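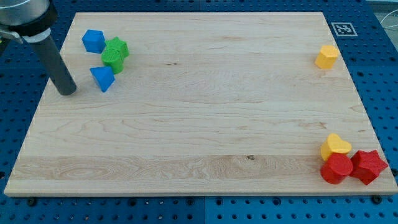
July
By Dilek Soylu

Search this site
Enter keyword

The sorting table at Dunholm: a small gallery

At Dunholm we make and repair wooden and plastic learning toys for nurseries. For many years the sorting of returned pieces was done only by hand. Boxes arrive from the nurseries with everything mixed together, and a person at the long bench picks out the hearts, the stars, the cylinders and so on, checks each one, and puts it back into a complete set. On a full day this means some 600 pieces for one pair of hands. Since spring a part of this work is done with a robot arm, and I was asked by several colleagues in the Vanness office to show how it looks and to write what has changed for us.

I work in the sorting room myself, so I write from this side of the table. The engineers would write it differently.

The work at hand

Blue, green, yellow and red pieces on the wooden board, with the finger of the arm close to the blue triangle. The yellow piece by itself on the far side is the kind I used to mix up most often when I was tired, and I am glad to share this task.

The marker on the blue table, behind the board, must stay uncovered. Yavuz Karakaya repeated this to us many times in the first week, and now we repeat it to the new people.

What changed for us

The first change is the hours of standing. Before, I was at the bench the whole shift. Now I stay there until 10:30 and after this I do inspection, which can be done sitting. My shoulders feel the difference, and two of my colleagues say the same.

The second change is less comfortable. When all of us sorted by hand, we talked. Inspection asks for more attention, and the room became quieter. We spoke about it with Yavuz, who leads the project, and he moved the two inspection desks so that they face each other. It helped a little.

The third change is the learning. Four of us were trained to stop the arm, to start it again, and to teach it a new piece. I was afraid of this part – I left school early and I had never written a line of any program. The training was slow and patient, and most of it was done with the pieces themselves. When the Pivero sets came with their new shapes, I taught two of them to the arm on my own.

The arm does not judge whether a piece is good. A crack or a rough edge which could hurt a child is still found by our fingers, and I do not think this will change soon. On most days the arm handles 300 pieces and we inspect all of them.

Nobody in the room lost a job. One person moved to packing because she preferred it, and she is happy there. Some of us still worry about the next years, and I think it is fair to write this also. The management promised to talk with us before a second table is ordered for the Kılıçarslan building.

Colleagues who wish to visit the sorting room can come after 2 p.m. and should ask for Yavuz or for me. Please leave bags and cups at the door – the shelf is on the left side.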